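Skiltlow six-outlet power strip, wall-hung: review

Rating: 4 out of 5
Reviewed by Thodoris Spanos

I bought this strip for a bench where floor outlets are out of reach. It has been hanging on the wall since June and has logged 2,658 hours with a load on it, by the meter upstream.

Housing: white, rectangular, with a hanging loop at the top end. The loop carries the full weight of the strip and whatever is plugged in. I saw no stretch or cracking with small chargers. I would not hang it full of heavy adapters.

Outlets: 6, in three rows of two, with the slots set at an angle. Angled slots help with flat plugs that have a side-exit cord. Square adapters end up crooked and cover the neighboring outlet. Insertion is stiff for the first week or so. With the strip on a single hook, hold the body with one hand while pulling a plug or the whole thing swings.

Switch: one small rectangular button near the bottom, controlling all outlets. Travel is short and the click is clear. 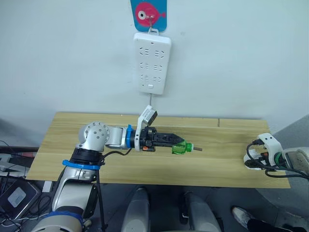
Cord: thin, white, exits at the bottom end, so vertical mounting gives a straight drop with no bend at the housing. It is thinner than the cord on my old Zurex. I ran it at 1,056 watts for an hour and the jacket was slightly warm to the touch.

One point off for outlet spacing. A second loop at the bottom would also be welcome.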